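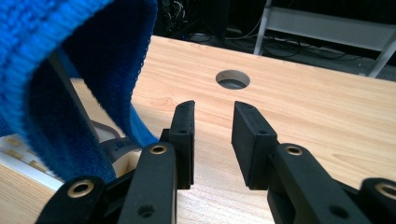 Hand-held gripper at the table, blue knit on the left.

Budgeting for hand-held grippers, quick version. Written on the train so forgive the typing. This is how we planned ours at Juvulham, steps in the order I'd do them next time.

Step 1. Decide how many people will be collecting at once. Not how many you employ. We had 3 on shift at most, so 3 grippers plus a spare set of fingers each. Chidubem wanted two full spare units, got voted down, was right.

Step 2. Price the wear parts first. Fingertip pads, screws, the links. Quotes usually show the body price in big type and pads as "consumables, on request". Request it. Ridar wanted 173 for a pad and link set, Jirkus less but slower to ship. Ask for delivery times in writing.

Step 3. Table and room. Get a table with a cable grommet, you'll want it. Measure the cable runs before ordering, then add 2 metres. Cables went over budget for us, every single time — put in a line of its own, not "misc".

Step 4. Things to pick up. Cheap and easy to forget. Knits, towels, anything soft: buy several in different colours and weights. Ribbed knit catches on hard edges so check pads for rough bits on arrival. Charity shops are fine. Keep the reciepts, Svitlana will ask.

Step 5. Storage and computers. Work out hours per week first, then drives, then double the drives. We didn't and had to raise a second order in March.

Step 6. Contingency. We put in 33 per cent, which sounded silly untill the second invoice from Ostapchuk.

Send the sheet round before you sign anything. One tab per supplier, delivery and VAT in seperate columns. Hnat has the blank one, ask him, mine is full of old prices.

Still to add: insurance, and what to do about repairs — Matvii is getting a quote Tuesday.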